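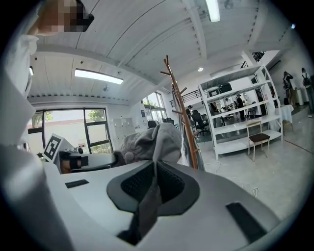

A hand-held gripper with a piece of soft gray fabric in its hold, lockers and shelving behind.

What to Budget for Before You Buy Hand-Held Grippers

Small companies that want a robot to handle clothing often start by pricing the arm. The arm is a large purchase and the vendor is happy to talk about it, so it gets most of the attention in the first planning meeting. The tools used to teach it get one line near the bottom of the sheet, usually with a number somebody guessed.

Galanis, a coat-check and garment storage operator, did it the other way around. The company wants a machine that can take a hat or a jacket from a counter, put it on a rack and bring it back later. Before asking for a single arm quote, it bought hand-held grippers and set aside a season of staff time to use them. The arm purchase is planned for October at the earliest.

The grippers came from Clumeo. A pair was quoted at $2,519, with finger pads, the marker cubes that let a camera follow each hand, and one set of cables. Shipping was extra. So was the software license, which Clumeo bills by the year. A competing pair from Drernent was cheaper to buy, but its finger pads were sold only with a service plan, and over two years the totals came out close enough that price did not settle the matter. Galanis chose the pair its staff found easier on the wrists.

Wrists deserve a place in the budget. A person holding a gripper in each hand tires sooner than one folding the same clothes bare-handed, and tired people make sloppy recordings that have to be thrown out. Galanis first planned on full shifts. It now schedules work in blocks of 90 minutes with a real break after each one, and it pays for the break. On paper that raised the labor line. The share of recordings worth keeping went up too, and the company considers the two changes a fair trade.

Labor is the largest cost in the plan by a wide margin. Anyone preparing a similar budget should work out the hourly cost of the people in the room before looking at equipment prices at all. Include setup, charging and file copying, and the time spent putting every item back where it started. In the Galanis trial, resetting took nearly as long as the handling did.

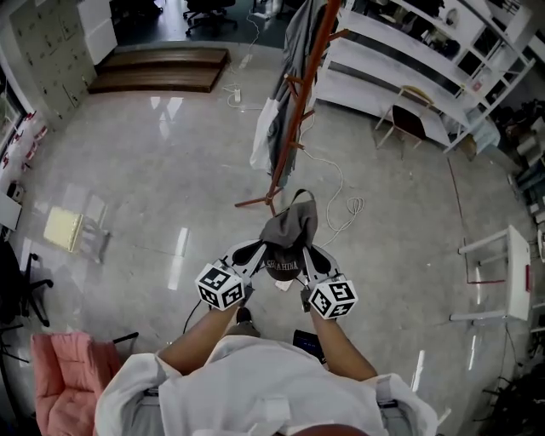

Props are cheap, but they need a line of their own. The company's list for the first phase ran to 53 garments and accessories, bought secondhand for a total of $561. Caps and knit hats went on the list early. A cap has a stiff brim and a soft crown, so two grippers holding it have to deal with both at once, and it shows quickly whether the finger pads are any good. Jackets came next, then scarves. Anything with sequins was left for a later phase.

Furniture can usually be borrowed. A coat rack, a chair and a small table will cover most of the early tasks, and an ordinary room with windows and people in it is closer to a working coat check than a bare lab would be. Galanis looked at renting a closed studio and dropped the idea after one price quote. The customers' hats will not be handed over in a studio.

Changing daylight did cause some trouble with the recordings. The fix was to log the time at the start of each block and to make sure the mornings and the late afternoons were both covered. It cost nothing beyond a column in a spreadsheet.

Power and cabling cost more than planned. The first budget had one power strip in it. The revised one has longer cords, spare data cables and flat covers for the places where people walk. Cables fail at the connector, and a failed cable stops the whole block, so the company now keeps two spares of every type. Finger pads are handled the same way. They wear, the wear changes the grip, and waiting a week for a replacement set is more expensive than having one in the drawer.

Storage is easy to underestimate. Every block produces video from more than one camera, and the files need to be kept in two places. Galanis used a service from Dinia on a monthly plan and moved up a tier sooner than it expected to. Its advice is to record for one day, measure the files, and ask for a storage quote after that.

As for the arm, the company says the trial has changed its shopping list. It had been leaning toward a long-reach model with a high payload. Hats and jackets weigh very little, and most of the handling took place within a short distance of the rack. A smaller arm would probably do, and the money saved could go toward a second one – or toward more hours of recording, which the operations staff would prefer.

Some questions are still open. The quotes on hand do not say who pays if a software update changes the recording format halfway through a project. The license terms are vague on whether the files can be used with another maker's arm. Both points should be settled in writing before a deposit is paid, and Galanis has sent them back to its suppliers for an answer.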